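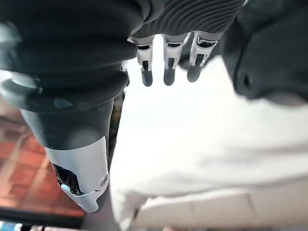 Photo: Eylül Erdem / Skornia

The lunch break, and who ate it

17/04/2026

A reader wrote in to ask why we never cover lunch. Fair point. We have given this newsletter over to parking permits, to pensions, and in February to the great stapler shortage, and not one paragraph to the meal most of you eat over a keyboard.

So I asked people in the Grasis building what they do at noon. Most said "I grab something," which covers a lot of ground. One man in billing has had the same cheese sandwich for 12 years and sees no reason to discuss it. A woman on his floor books a meeting room under the name "Bresinik follow-up" so she can eat soup with the door shut. There is no Bresinik follow-up. Two people have asked to be added to it.

The law in our state gives most of us a half hour, unpaid. The staff handbook gives us 39 minutes, a number I have failed to trace to any human decision. Payroll thinks it may be a typo that survived several reprints. I would ask you all to stop asking them about it, in case they fix it.

The Altıntaş bakery on the corner does a lentil soup with bread for seven dollars, and the line moves quickly if you don't ask what's in the pastry. Go before noon. After that it's the whole of the tax office, and they travel in groups – large ones, with coupons.

The microwave on the second floor is working again. It still runs hot on the left, so turn your plate halfway. Fish remains a matter for your conscience, though several of your coworkers have offered to act as your conscience and have left notes to that effect on the door.

Send your own lunch arrangements to the usual address. Names will be left out if a meeting room is involved.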